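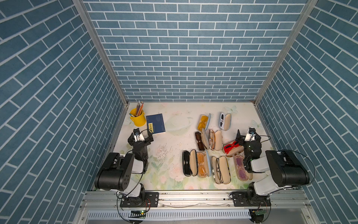

2 min read

26 Dec 2021 -- glasses cases, two-arm cell

Back on the planner today. The eyeglass case task is still the one that breaks everything, so I left the layout alone and worked on software only.

First problem was the grasp proposals. With all the cases open, the Harutell detector treats lid and shell as two objects about half the time. It then hands the planner a grasp on the lid edge, and the planner is happy to take it. I added a merge step: if two masks share a long straight border and the depth changes smoothly across it, they become one object with a hinge line. Beige lids merge well. The pale blue ones need a lower threshold, which I set by hand for now (config key is hinge_merge_lo, please don't commit over it).

Tinted lenses are still bad in depth. The yellow and orange pairs come back as holes, the dark ones as noise at the wrong height. I stopped trying to fix that in the point cloud and take the shell rim as the reference plane instead. Glasses height is then a fixed offset above it. Crude, but the approach poses look sane in the viewer.

Second problem, timing between the arms. The right arm was waiting on a lock that the left arm held through its whole retract. Changed the lock in Zollix so it covers only the shared volume over the middle of the table and is released as soon as the wrist leaves it. Replayed 50 logged plans against the new lock: no overlaps, and the idle gaps are much shorter. Two of the plans came out in a different order than before, both valid.

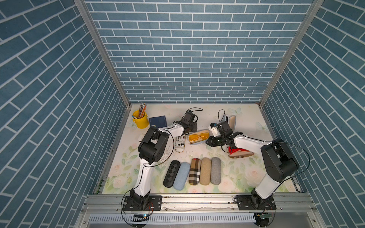 Both arms over the middle of the mat, closed cases along the front.

Closed cases are easier on the detector but worse for the planner. Side by side like that there is little room for a finger between neighbors, and where two of them overlap the mask outlines run together. Printed patterns cause false splits too. The plaid gets cut along its stripes if the color weight is too high. I turned color down and let depth do most of the work.

The wrist camera stream was dropping frames when both arms logged at full rate. Moved image writing to its own process and capped the queue at 3,000 frames. Memory is flat now. Timestamps between the wrist streams still drift up to 22 ms, and I have not found where that comes from. Vorkico driver is my first guess.

To do:
-- put hinge_merge_lo in the calibration file, per lid color
-- collision margin for the wrist cable, currently ignored
-- rerun the 50 plans with the margin on
-- check drift with the Jin clock sync turned off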